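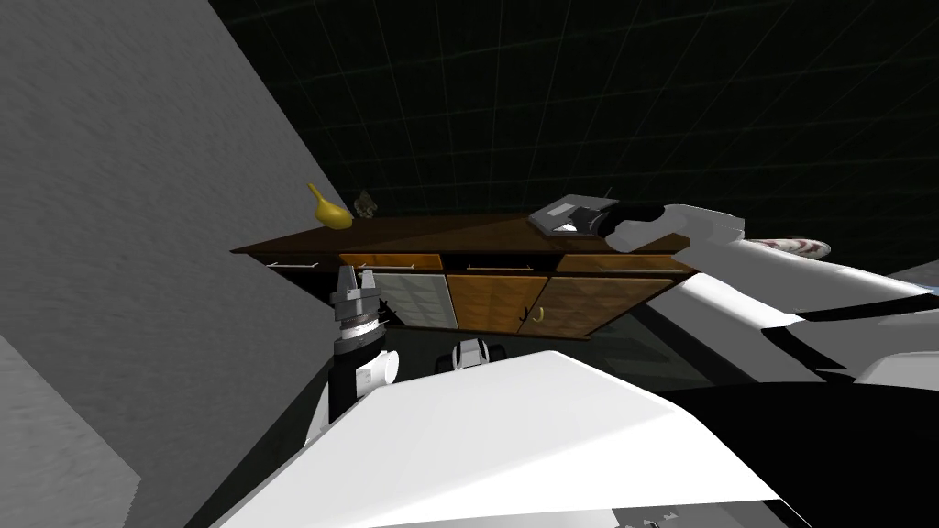
*long sideboard, yellow gourd thing at one end*

**Dresholm S2E5, "The Ferry Office" (spoilers thru ep 5)**

**pell_grove** wrote:
ok so. Five episodes in and they finally leave the harbor. Took long enough. Loved the cold open, ten minutes with no dialog, just the sister reading the insurance letters. Did NOT love the jump back to June right after. We already know how the fire started!! why are we watching it again

**tannick551** wrote:
Disagree. The June stuff is the whole episode. First time we see the fire from her side and she's lying about where she parked. Rewatch it. She says the ferry lot in ep 2.

**pell_grove** wrote:
huh. ok missed that. Still think it drags tho, the middle 20 min is all hallway conversations

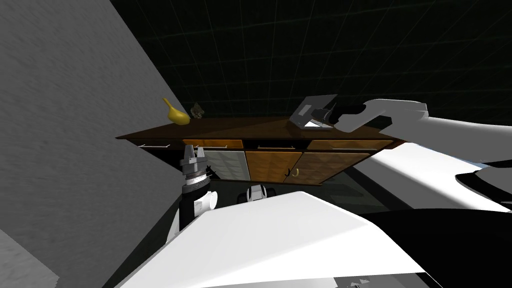 **mossgate** wrote:
Hallway conversations are the good part imo. What bugs me is the money. Wurkitz pays out 4,000 in the pilot, now the ledger says 3,000 and everyone acts like that's the same deal. Either it's a clue or teh writers forgot.

**tannick551** wrote:
Clue. Somebody skimmed it. My bet is the brother in law

**mossgate** wrote:
He was at Pomitside that whole week. Ep 3, the bus scene. Can't be him.

**orrelwick** wrote:
Bus scene has no date on it. Just saying. Also the Ranasinghe review gave this one a C+ and I kinda agree, too many flashbacks, the score does all the work

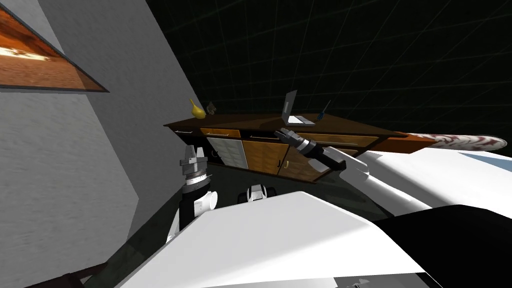
and another thing, the finale last year had a real ending. This one just stops on a phone ringing. Cheap.

**pell_grove** wrote:
C+ is harsh. B maybe. phone ending was fine, its her ringtone from the pilot

**orrelwick** wrote:
It is not the same ringtone. I went back and checked

**mossgate** wrote:
it's the same one, just slower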